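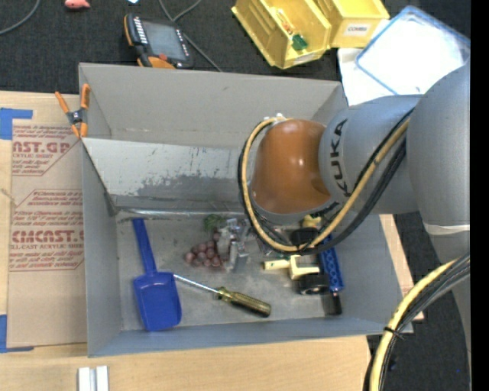

Department of Photography and Print, Evening Courses

Home | Courses | Handouts | Darkroom Hours | Contact

Handout 4: Depth of Field Up Close

Last session we photographed leaves at arm's length and everyone went home pleased. This time we move the lens to within a hand's width of the leaf, and most of what you learned stops being useful.

Start with the bad news. As you get closer, the slice of the subject that is sharp gets thinner, and it does so much faster than people expect. With a macro lens at life size, f/8 will give you the front edge of a petal and a rumor of the back edge. Beginners blame the autofocus. The autofocus is usually innocent.

Aperture

Stopping down helps until it doesn't. Past f/16 most of you will see diffraction soften the whole picture, so you get more of the flower in focus and all of it slightly mushy. Make the same exposure at f/5.6, f/11 and f/22, look at them side by side at full size, and decide which kind of disappointment you prefer. Bogdan Kaczmarczyk printed his f/22 moss at 80 centimeters wide and still defends it.

Angle

The zone of sharp focus is a flat sheet, parallel to the sensor. If the subject is also flat, line the two up and you can have all of it. A butterfly with closed wings, seen exactly from the side, is generous. The same butterfly seen from the front is an eye and some fog. Move yourself before you touch the aperture ring. Knees will get dirty. Barbara Piątek brings a garden kneeler and is the only person in the group who can still stand up at the end.

Abstraction

Jolien Van den Broek's series Pellovia, which we looked at in August, uses the thin slice on purpose. Go back to the lichen pictures and find the one sharp line in each. It is seldom in the middle. She works wide open and lets the color do the rest, and she throws out a great deal. From one morning with a single fern she kept one frame out of 200. Take that as encouragement if you can.

A blurred picture does not become abstract by being blurred. The eye wants somewhere to land. If you can't say where, shoot it again.

Wind

There is always wind. Wait for the lull, use a faster shutter speed, or shoot early. A card held upwind of the stem works well enough. Clothespins on living plants are discouraged, and the botanical garden has written to us about them once already.

Assignment

Pick one plant. Stay with it for 39 exposures, no more and no fewer, and do not change lenses. Bring three prints, unframed, with the aperture and shutter speed penciled on the back. At least one should be unrecognizable as a plant and still hold together from across the room. Aleksandra Gajewski will lead the critique. She is kinder than her reputation, but please don't bring a sunset.

Reading: Szymon Jakubowski's essay "Ferum," to page 65. Skip the part on bellows unless you own one.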